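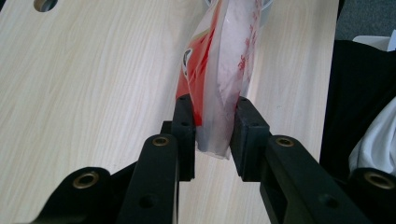

Re: [frugal-list] Itine referral credit, has anyone really been paid?

From: Edith Rengifo
To: frugal-list
Sent: Thursday, 9:40 pm

Hi all,

Rocío, I went through this whole thing with Itine last month, so let me save you some time. Your original is quoted below and I'll take your questions in order, more or less.

Rocío Rivadeneira wrote:

> Hello everybody, longtime reader, don't post much. My sister-in-law sent
> me her invite link for the Itine wallet app. I signed up through it, did
> the phone verification, and added my debit card. The invite page said we
> would both get credit. That was nine days ago and neither of us has a
> cent. Her screen says "pending" next to my name and mine doesn't say
> anything at all.
>
> 1. Is there some minimum purchase I missed?
> 2. Does it matter that I already had the app on my phone before I
> clicked her link? I never opened an account, I just had it sitting
> there.
> 3. When the credit does show up, can you move it to a bank or is it
> stuck in the app?
> 4. Is Trelness any better? I keep getting their emails.
>
> Thanks for any help. I don't mind waiting, I just want to know if I'm
> waiting for something real.
>
> Rocío

Okay! First, it's real. I've been paid by Itine five times now, and my husband twice. It's slow and the rules are in three different places, but the money does come.

On the minimum purchase: yes, there is one, and it's not on the invite page, which drives me up the wall. You have to open the app, go to Rewards, then tap the tiny "terms" link at the bottom. When I read it, the new person had to make 2 payments of any size inside the first 30 days. Payments means paying for something. Sending money to a friend doesn't count, and neither does loading the wallet from your card (I lost a week to that one). I paid my water bill in two pieces and that took care of it. The water company didn't blink. If your utility charges a fee per payment then don't do it that way, use the grocery store or a phone top-up instead.

"Pending" on your sister-in-law's side is good news, by the way. It means the link did get attached to your account. If it hadn't, your name wouldn't be on her list at all. So she can relax. On your end you won't see anything until after the second payment, and then a gray line shows up under Activity that says "bonus under review." Mine sat there for 96 hours pretty much to the minute, both times I was watching it. My neighbor's cleared overnight, so who knows.

About having the app already - this is the part I'd worry about if she didn't see you on her list, but she does, so I think you're fine. For anybody else reading who hasn't signed up yet: delete the app first, then click the link, then install it again from the page the link takes you to. My mother skipped that step and hers never tracked. Support was very polite and gave her nothing. If the signup screen asks for an invite code, type it in even if you came through the link. It won't double up, it just makes sure.

Moving it to a bank: you can, with a catch. The credit comes in as points, and you need 3,000 of them before the "transfer out" button lights up. Below that you can only spend it on bills inside the app. I never bother transferring. I let it pile up and knock it off the electric bill, and then I move the same amount from checking into our car repair envelope so that I can feel like I got something. Otherwise it just melts into the month and I never notice it was there. Watch the expiration though, points go stale if you don't touch the account for a while. I have a reminder on my phone for the first of every month to pay some little thing.

Trelness. Hmm. I did it once. The bonus was bigger on paper and it came faster, but it came as a coupon to one of their partner shops and I had to buy something I didn't much want to use it. Then came the emails, and you've seen the emails. If you already shop at Arango it might be worth it, they were on the partner list when I looked and the coupon worked on sale items too. Otherwise I'd skip it. Somebody here was singing the praises of Rastell back in November, and I signed up off that post, but I haven't hit the payout level so I can't tell you anything useful yet. Whoever that was, did you ever get paid? I'd love to know before I drag my cousins into it!

Couple of other things while I'm typing:

Take a screenshot of the offer the day you sign up. They change the amounts all the time, and when I was paid less than the page had promised, the screenshot was the only thing that got it fixed. I wrote to support through the app, attached it, and the difference showed up two days later with no explanation.

Don't post your link on the big coupon forums. A friend of mine did, got a whole crowd of signups, and had her rewards frozen for "unusual activity." She got her wallet balance back but the bonuses were gone. Family, friends, people you'd call on the phone - that's been plenty for us.

And please, everybody, the usual list rule, no invite links in replies. If you want mine or want to offer yours, write off-list.

Rocío, let me know what your Activity page says after the second payment. If it's still blank a week later, send me a note and I'll dig up the exact wording I used with support. It was short and it worked.

Edith

P.S. The digest went out twice again this week, for me anyway. Is anyone else getting doubles?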